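Résidence musicale Skevilow : point d'avancement, septembre

À la demande de la Fondation Waton, nous rendons compte de l'emploi de la subvention. Le quatuor dirigé par Liesbeth Baert a achevé 15 des 18 pièces prévues au programme. Deux concerts ont été donnés à Prullwood, devant 500 auditeurs au total.
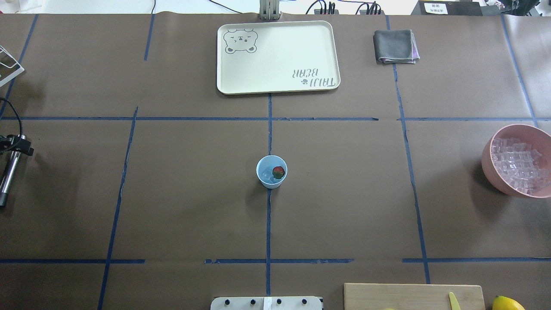
L'enregistrement des trois pièces restantes est reporté à novembre, le studio Van Dijk étant indisponible. Ce report n'entraîne aucun dépassement budgétaire. Le versement du solde est sollicité par M. Ľudovít Brabec, administrateur.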